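Ibarra Hall Shared Workroom: Our Makeover Report

3. What we did with the room

So our group picked the shared workroom for the Joswood small spaces project, mostly because we're in there all the time and it kind of drove us nuts! The budget was 500 dollars and the floor plan came out to 335 square feet once I measured it properly (my first try said 625, I had counted the hallway, sorry to my group).

We started in November with a short survey. People wanted more floor to walk on, somewhere to put a bag down, and light that doesn't buzz. We couldn't do anything about the light. The walls we could do, and I'm really happy we stuck with plain white after a long fight over a green called Rutska Moss. White paint was cheaper too, and it left us enough for two secondhand shelves from Nullo.

Moving furniture took way longer than painting. We tried three layouts on paper and then just shoved things around until people stopped bumping into each other. My favorite is the one that keeps the middle of the room for working and everything tall off to the side. It also means you can get to the door without climbing over somebody's backpack, which was complaint number one in the survey. 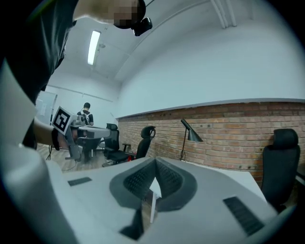 Figure 4. Two of us in the workroom, with the white walls and the long ceiling light.

If I did this again I'd ask about the pipes earlier. We wanted to box them in, but the quote was up to 3,000 dollars and that was the end of that (painting them white is fine by me). Still on the list: a coat rack, door hooks, and a better spot for the recycling.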